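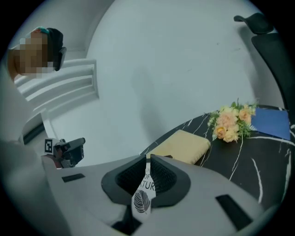
Page 3 of 3

**Thread: Sourdough too sour after cold night in fridge**

**obi_bakes** - Sunday, September 22, 2024
I follow the Merdale recipe with 400 g of flour and 200 g of starter. After one night in the fridge the bread is too sour for my children. Should I use less starter?

**Munton**
Yes, half of it. In June I had the same problem, and less starter solved it.

**Jovivov**
I do not agree with Munton. Less starter needs more time, and more time gives more acid. Feed it twice before baking - a young starter is mild.

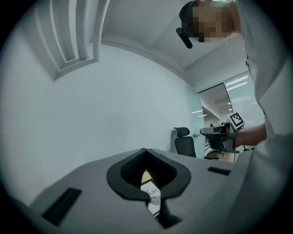
*Small printed card, partly visible*

**Munton**
My dough did not need more time, but my kitchen is very warm.

**obi_bakes**
Mine is cold. I will try the two feedings first and keep the 200 g. Is rye flour good for feeding, or only white?

**Jovivov**
White, please. Rye makes it more sour.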